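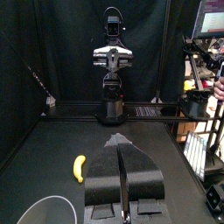 Play food, sorted at last

2 August 2022

I finally went through the box of play food. It has been in the hall cupboard since November, when Bronwyn Dunstan passed it on to me after her youngest started school. The lid says 513 in texta and neither of us knows why.

Most of it is the usual fruit and veg. I washed the lot in the sink with dish soap and left it on a towel overnight. Four pieces had split along the seam and went in the bin. The banana is a good one, small and bright yellow, and it shows up well on anything dark. The eggplant is harder to spot. I've lost it under the couch twice already.

What I wanted was a small set that goes together for a pretend lunch: something to drink from, something to serve on, and a couple of things to serve. I tried a bowl first but everything sat on top of everything else. A tray works better. 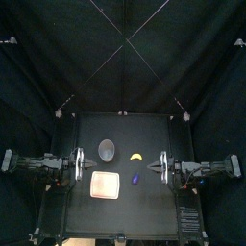
Cup, tray, banana and eggplant on the black table.

The rest went into a zip bag at the back of the cupboard. I'll swap pieces over every few weeks and see what gets used. If anyone local wants the spare plates, there are 11 of them and they're free. Leave a comment and I'll put them aside.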